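Trusholm Flat Washers, Form A - Workshop and Trade Packs
Product reference TR 105. Supplied by Pedmont Fixings, Briltudthorpe.

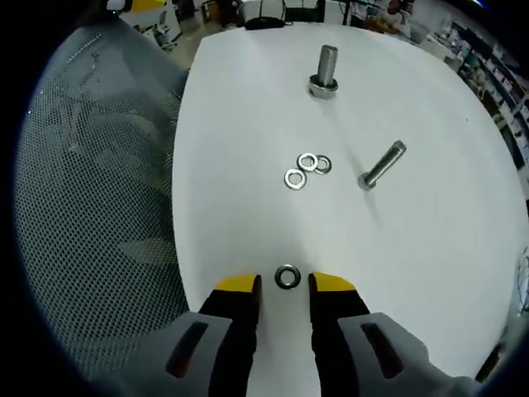 The Trusholm range is intended for general assembly, maintenance and joinery work where a bolt or nut must bear evenly on the surface beneath it. It is held in stock at the Briltudthorpe warehouse and may be ordered by account holders and by members of the public on the same terms.

Finishes
Washers are offered in bright zinc plate, plain stainless steel and black oxide. Bright zinc is suitable for dry indoor use. Stainless steel should be chosen for outdoor work and for kitchens, washrooms and other damp rooms. Black oxide gives a dark, low-glare surface and is lightly oiled before packing; it offers limited protection against rust and is not recommended for outdoor use.

Sizes
The range covers 11 sizes, from M3 to M24. Customers should order by the nominal size of the bolt and not by the measured width of the hole, which is always slightly larger. Penny washers and spring washers are listed on separate pages.

Packs
Workshop pack: 50 washers of one size and one finish, in a resealable bag.
Trade pack: 2,682 washers in mixed sizes, in a divided steel case with a printed contents card. Trade packs are available in bright zinc only.
Refill bags for the trade case are sold by size.

Fitting
Place the washer beneath the part that will be turned, whether this is the nut or the head of the bolt. On timber and other soft materials a washer should be fitted at both ends. Do not stack washers to make up for a bolt that is too long. Washers that have become dished or scored should be replaced when the joint is next opened.

Storage
Keep bags closed and away from damp floors. Different finishes should be stored apart - mixed stock is difficult to sort once the bags have been opened, and stainless steel may be marked by contact with plain steel.

Orders and returns
Unopened packs may be returned within 50 days of delivery. Opened bags cannot be accepted unless the contents are faulty. The former Kopecký part numbers are still recognised by the order desk and will be converted on the invoice.

Technical enquiries should be addressed to Emília Vlček, Product Standards, at the Briltudthorpe office. Please quote the product reference and the batch number printed on the bag.

Page last revised 22 Aug 2020.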